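Publications > Working Papers > Household Words > Section 4

Last updated: February 28, 2022

4. Strainer and colander in the Nolturdale returns

4.1 Material

The mail survey went to 1,000 households in Nolturdale and the two smaller towns of Arnow and Bridel, and 607 usable forms came back. The form was written by Thérèse Morin and Linnea Tangen and asked for the everyday name of household objects from a short written definition. Item 9 read: "What do you call the bowl with holes in it that you use to drain pasta or wash vegetables?" People could write more than one word. Where they did, the first word was treated as the main answer and the others were kept as second answers.

Linnea Tangen later held 15 follow-up interviews, all with people who had written more than one word for item 9. The interviews were recorded in the speakers' homes and transcribed in full.

4.2 Main answers

Colander was the most common main answer in all three towns, followed by strainer. Spelling of the first word varied a great deal (collander, calendar, cullender), and all such forms were counted together. The spelling cullender came mostly from older writers in Bridel, and it may reflect a pronunciation with the vowel of cup. We did not have enough recordings from Bridel to test this.

Sieve was rare as a main answer but common as a second one. Several writers added a note saying that a sieve is for flour. Drainer appeared mainly in Arnow, where it is also the usual word for the rack beside the sink, and two forms from the same street gave it for both objects.

4.3 How speakers divide the words

In the interviews, speakers who used both colander and strainer nearly always gave a rule for choosing between them, but the rules did not agree. For some, the colander stands on its own feet and the strainer has a handle and is held over a pot. For others the difference is what the thing is made of — mesh makes a strainer, and anything solid with openings in it is a colander. A smaller group went by the openings alone. One woman in Arnow said that round holes make a colander and slits make "more of a strainer, really." She then used strainer for both kinds later in the same interview.

Size came up less often than we expected. Speakers also disagreed on whether a toy version takes the same name as the full-size one. Most said that it does.

Figure 3. Openings and kitchen items. (a) Round holes in a pale grey-green surface, close up. (b) Colander with slits in its base, and a cup. (c) Toy kitchen items and cookware, with a ketchup bottle on a plate.

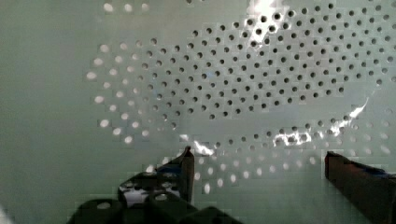
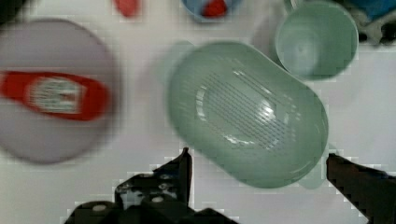
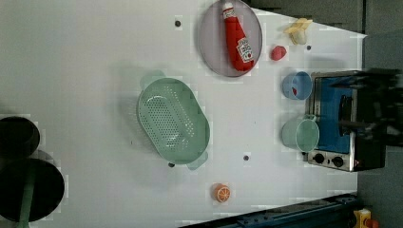 Torbjørn Söderlund, commenting on a draft of this section, doubted that the rules in 4.3 guide anyone's speech. In his view people learn one word at home, pick up the other later, and make up a difference when an interviewer asks for one. He would give more weight to the first word written on the form. The Arnow interview fits his reading, but five of the speakers kept to their own rule throughout, and we return to them in Section 5.

Contact: Household Words Project, Nolturdale | © 2022 The authors | Back to top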